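Section 4: Preparing the table

Complete this section before fitting any accessories to the Drestico table. Allow the feet to settle on the carpet for a few minutes after the last height adjustment.

### 4.1 Clearing and cleaning the top

1. Remove all loose articles from the top, including screws and offcuts of packing tape.
2. Wipe the top along the grain with a soft cloth, slightly damp. Wring the cloth out well.
3. Dry at once with a second cloth.
4. Look across the surface at a low angle, towards a window or lamp. Small particles are easier to find in this way than from directly overhead.
5. Pick up any grit by hand. Do not sweep it across the surface.

**Caution:** Do not use scouring powder, wire wool or solvent. Wendt surface cleaner may be used at one part to 100 parts water.

### 4.2 Placing the basket

1. Set the basket down flat. Do not slide it into position.
2. Keep the cable grommet uncovered.
3. Place bags and other soft items fully inside the basket, below the rim where possible.

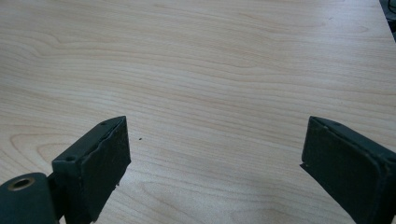
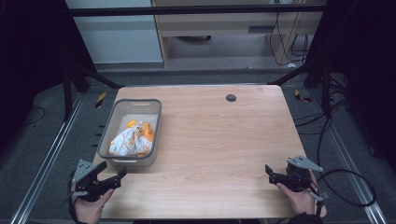 The wood-grain top; in the second view, the grey basket is on the left half and the grommet towards the far right.

4. Check that the basket does not rock. If it does, lift it and check underneath for grit.
5. To move the basket, lift it with both hands, one at each end.

**Note:** Baskets up to 296 mm wide may be placed side by side. Wider types, including the Cencombe storage range, should be used singly.

### 4.3 Cables

1. Pass each cable down through the grommet, plug end first.
2. Leave enough slack below the top for the full height range.
3. Keep cables on the floor clear of the walkway and of chair castors.

**Caution:** Do not pull a cable tight against the edge of the grommet. Damage to the insulation may result.

### 4.4 Record

Enter the table number and the date of set-up on the card supplied. Tables numbered below 2,310 have the earlier grommet insert; order spares under the name Drarnance. Queries on spares should be addressed to Brisa Quezada, Parts Desk.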